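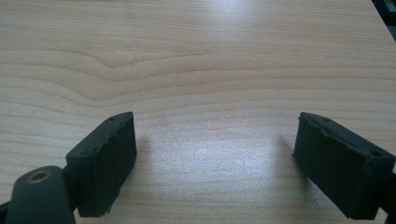
Tema 3. Leer la veta antes de tocar nada. Lo de siempre: el alumno llega al taller, coge la lija y ya está frotando, y luego pregunta por qué salen rayas. Antes de lijar, antes de limpiar, antes de opinar sobre el barniz, se mira el tablero un buen rato. Un tablero claro, entre beige y miel, engaña mucho porque el dibujo casi no contrasta: líneas finas, apenas más oscuras que el fondo. En la mesa del principio la veta corre casi toda a lo ancho, pero hacia arriba a la izquierda hace una onda, baja en una V poco marcada y vuelve a subir; más abajo se endereza y las líneas van más regulares. Esa onda es lo primero que hay que apuntar en la ficha. Y fijaos también en los brillos, donde la luz rebota el dibujo casi se pierde. Luego volvemos a eso.

Vocabulario mínimo (entra en la prueba)

Veta: dibujo que se ve en la superficie. En clase lo usamos también para la dirección de las fibras, aunque no es exactamente lo mismo.
Fibra: lo que de verdad se corta o se arranca al trabajar.
Contrafibra / contrahílo: trabajar contra la salida de la fibra. Levanta astillas. En maderas claras se nota poco al principio y muchísimo al dar color.
Repelo: la zona levantada, áspera, que queda después. Se nota con la yema del dedo antes que con el ojo.
Aguas: ondas del dibujo. Unas vienen del crecimiento del árbol y otras solo de por dónde pasó la sierra.
Chapa: lámina fina de madera natural pegada sobre un soporte. Se lija poco, muy poco.
Laminado decorativo: papel impreso con resinas. NO se lija. Se repite porque todos los años hay uno.

¿De dónde sale el dibujo en V?

Esquema de la pizarra, resumido. El árbol crece en anillos. Si la sierra pasa por el centro, o cerca, los anillos quedan cortados casi de frente y salen líneas rectas y paralelas: corte radial. Si pasa lejos del centro, tangencial, los anillos se cortan de refilón y aparecen arcos, llamas, picos, lo que muchos manuales llaman catedrales. Lo normal en una tabla es tener un poco de todo, una banda con curva y otra casi recta al lado. También influye que el tronco esté torcido o que haya un nudo cerca, aunque el nudo mismo se haya quedado en otra tabla.

Para nosotros: donde la línea se curva, la fibra puede estar entrando o saliendo de la superficie. Puede. No siempre. Se comprueba con el dedo y con una pasada de prueba en sitio discreto, no a ojo.

¿Madera maciza, chapa o imitación?

Mirando solo la cara de arriba muchas veces no se sabe, y no pasa nada por escribir "sin determinar" en la ficha. Mejor eso que inventarse una especie. Pistas, por orden de rapidez:

- El canto. Si el dibujo de la cara continúa en la testa con lógica de anillos, probablemente maciza. Si el canto es una tira pegada, sospechar.
- La repetición. En el impreso el mismo motivo vuelve cada cierto trecho. Buscar una onda o una manchita reconocible y ver si aparece otra vez más allá.
- La cara de abajo. Agacharse. Casi nadie se agacha.
- El tacto. El poro se nota en algunas maderas, en otras no, y con barniz grueso en ninguna. Pista floja.
- Golpes y desconchones antiguos: enseñan lo que hay debajo. No hacer uno nuevo para averiguarlo, por favor.

Luz y reflejos

Dos momentos distintos, no mezclarlos.

a) Para ver el color y el dibujo: luz difusa, de lado, sin lámpara encima. Un reflejo blanquecino se come la veta, la deja lavada, como plateada, y más de uno ha anotado "decoloración" donde había una ventana. Truco: moverse. Si la mancha clara se mueve con vosotros es reflejo. Si se queda quieta, es de la mesa.

b) Para ver defectos de superficie: justo lo contrario, luz rasante, la lámpara casi tumbada. Ahí salen los arañazos, los cercos, el repelo, las gotas de cola. El dibujo en ese momento no interesa.

Se anota siempre con qué luz se ha mirado. Hora aproximada si es luz natural.

Secuencia de trabajo (solo si es maciza y el profesor ha dado el visto bueno)

1. Quitar el polvo con trapo seco.
2. Limpiar con trapo apenas humedo y jabón neutro. Secar enseguida.
3. Marcar con tiza la dirección de la fibra, flechas cortas. En las zonas con onda, más flechas.
4. Lijar a favor, grano 120, después 180. Taco siempre, la mano sola hace surcos.
5. En la curva no se persigue la línea con el taco. Se sigue la dirección general del tablero, con pasadas largas y poca presión.
6. Aspirar. Mirar con rasante. Repetir si hace falta, que suele hacer falta.
7. Nunca girar el taco 90 grados para "acabar antes". Esas rayas cruzadas salen con el aceite y hay que volver a empezar.

Ficha de observación

Se entrega a mano, una por persona. Apartados: pieza, luz, color general, dirección dominante de la veta, irregularidades (dibujarlas, un croquis vale mas que tres líneas de texto), brillos, material o "sin determinar", dudas. Las dudas puntúan. Quien necesite modelo, el de Jolanta Nowicki está colgado en el corcho, copiad la estructura y no las frases.

Para la próxima: traer un trozo de tabla cualquiera, de un palmo o así, y lápiz blando. Haremos calco de veta por frotado. La prueba de vocabulario, en mayo, son 7 términos y salen de la lista de arriba.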